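Okay, thread time. I've been heads-down on one small question since April and I finally have something worth posting. It's about teaching robots to do two-handed work from data that people collect with grippers in their own hands, no robot present. 🧵

---

Background in one post: you hold a gripper in each hand, do a chore, and the recording of what the grippers did becomes training data. It's fast, it's cheap, and after a morning of it your forearms will let you know. I love it.

---

The thing that bugged me is that most of our demos started from the same spot. Hands hovering in the same place, object in the same place, go. The trained policy looked great right up until the object was turned a bit, and then it just sort of pecked at the air next to it (painful to watch, also very funny).

---

So the question for this round was: if you have a fixed number of demos to spend, do you spend them on clean, tidy repeats, or do you deliberately start each one from an awkward pose and let the person recover?

---

We called the awkward-start version Drastel. It needed a folder name, the folder name stuck, and now it's on a poster. The tidy version is just "baseline" because we ran out of imagination.

---

Rules for Drastel are dead simple. Before every demo the script draws a start offset for each hand separately, plus a rotation for the object. You set up however it tells you, even if it feels silly, and then you do the task the way you naturally would.

---

The separately part matters a lot! In our first try both hands got the same offset, and the policy learned that the two hands always move as a pair. Give it one hand that's early and one that's late and it froze. Splitting the draws fixed most of that.

---

Tasks are all tabletop stuff with one object on a board. I wanted things with an obvious long direction, so that a wrong angle really costs you. A power strip is perfect for this: long, with a cord that has opinions of its own. 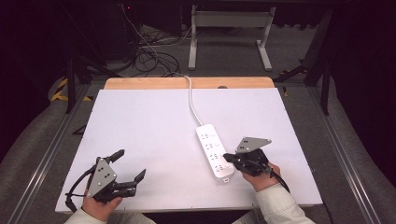 What does the policy output at each step?

A short chunk of future motion for both grippers, plus how far open each one should be. It runs the first part of the chunk, looks again, and predicts a new one.

---

Okay, numbers. The full set is 1379 demos across all tasks, split between the two styles with the same task mix on each side. Same network, same training schedule, same seeds. The only thing we changed was how the demos started.

---

On the power strip we ran 70 trials per policy on the real two-arm setup, strip angle drawn fresh each time. A trial counts if the strip ends up lifted and set down inside the target outline, with no human help in between.

---

Baseline got 28 out of 70. I'm not going to dunk on it, because when the strip lay close to the usual angle it was smooth and quick, really nice motion. It fell apart once the angle moved away from what it had seen.

---

Drastel finished 603 trials across the whole task list, and I still have to go through the failures by hand before I post success counts for it. What I can say is that it beat baseline on every task with a long object. I ran the strip trials myself and I was grinning the entire time.

---

My favorite behavior: it misses, backs off a little, and comes in again from the other side. Tidy demos have almost no misses in them, so there's nothing for the policy to copy when things go wrong. The awkward starts are full of little corrections and it picked them up.

---

Where it doesn't help: small round things. For a cup or a ball, rotation barely matters and the awkward starts mostly added time. On those tasks the two policies were so close that I wouldn't bet lunch on either one.

---

Where it hurts: speed. Drastel policies are slower. They hesitate near contact, like someone feeling for a light switch in the dark. I think that's the demonstrators' own hesitation showing up in the data, but I haven't tested it, so please treat it as a hunch.

---

Cords are still hard, by the way. If the cord is slack, fine. If it gets tight halfway through a lift, the strip swings, one gripper loses its edge, and the other one keeps going like nothing happened. We have no trick for this yet. If you do, my replies are open!

---

Two practical notes for anyone trying this. Let people practice with the grippers before you record anything, because early demos are full of habits they drop later. And write down the start draw with every demo. We skipped it for one batch and had to throw the whole batch out.

---

Oh, and check your time sync between left and right every single session. A small lag between hands looks like nothing when you play the demo back, and then the policy learns to grab with one hand a beat late. Ask me how I spent a week.

---

The alignment code is built on Kyriakidis, our in-house replay tool, which lets you scrub both hands side by side. I'm cleaning it up for release. It has some truly embarrassing variable names at the moment.

---

Next on the list: same comparison with two objects on the board, and a version where the script picks start poses the current policy is worst at. That one has the working name Flosura and a very early plot that I keep staring at.

---

Write-up is coming once the failure review is done. If you collect demos by hand and you've compared start poses too, I'd love to swap notes, especially if you saw the opposite!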